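We use cookies to improve your experience on this site. By continuing to browse you accept our cookie policy.

Gudo publishes household sorting guide for small entrance areas

Skostmont, October 14, 2026 – Gudo, the home storage company, has published a guide to clearing and organising small entrance areas. The guide is titled Floor First and covers the part of the home where slippers, socks, glasses cases and toys tend to be put down and left. It is available free of charge from the Gudo website and in printed form from the company's shop in Ashworth.

The guide is based on a survey of 148 households carried out in May. Respondents were asked to list the items lying on the floor of their hallway or entrance at the time of completing the form, and to state where each item was normally kept. In all, 243 different kinds of item were named. Slippers were named most often, followed by socks and children's toys. Many respondents gave no usual place for glasses cases, clothes pegs and small wooden parts from games.

"The survey form asked for a usual place, and a large number of people left that column blank," said Nadège Guillot, who edited the guide. "We therefore wrote the first chapter on assigning places. Buying storage is dealt with later."

The method uses one open tub, one hanging basket and one hook rack. All items on the floor are first treated as a single group, whatever room they belong to. Soft and bulky items go into the tub. Small items that are needed daily go into the basket, and anything with a loop or strap goes on a hook. The wall fittings stay empty until the floor has been dealt with.

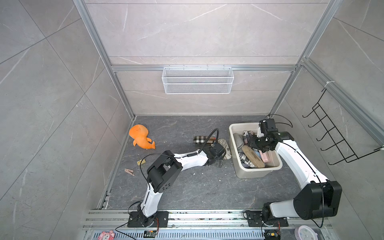 Slippers are handled as pairs. The guide advises finding both halves before either is put away, as a single slipper in a tub is easily covered by the next few items. Where the second slipper cannot be found, the first is left at the front of the floor until the end of the session. Socks follow the same rule, but may be placed on top of the tub contents while the other one is looked for.

Flat and rigid items, such as boards, should go in along the side of the tub. A board laid diagonally takes up space that soft items could fill, and it may have to be lifted out to reach whatever is underneath. Cases for glasses are kept closed and are moved one at a time. Soft toys go in last.

The guide recommends a tub with rounded corners, which is easier to wipe clean, and a wire mesh basket for the wall – crumbs and dust fall through the mesh and the contents remain visible from below. The tub should stand against the back of the floor, to one side, so that the middle is free for walking and sweeping. Sweeping is left until all items have been lifted.

"An open tub holds mixed items for a short time only," said Valentin Riviere, product manager at Gudo. "The guide sets a limit of 3 days. After that the contents are taken out and returned to their usual places."
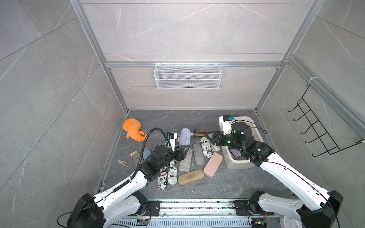

Contents and format

Floor First has 9 chapters. The opening chapters deal with assigning places, sorting and pairing. The middle section covers the choice of tubs, baskets and hooks, including mounting height and the distance to be left between a hook rack and the nearest corner. The remaining chapters cover tiled floors, shared entrances, seasonal footwear and toys. A blank copy of the survey form is included for readers who wish to make their own list.

The text was written by Anatole Gaillard and checked by Thierry Marchal. The printed edition is stapled and punched for filing. A French edition is in preparation.

Availability

The guide can be downloaded from the Advice section of the Gudo website. Printed copies may be requested by post or collected in Ashworth during shop hours. Retailers who stock the Nillora range of tubs and wall baskets can order copies for display with their next delivery.

Press enquiries

Corentin Delaunay, Press Office, Gudo, Skostmont. Review copies and the survey tables are available on request.

© 2026 Gudo. All rights reserved. | Contact | Back to top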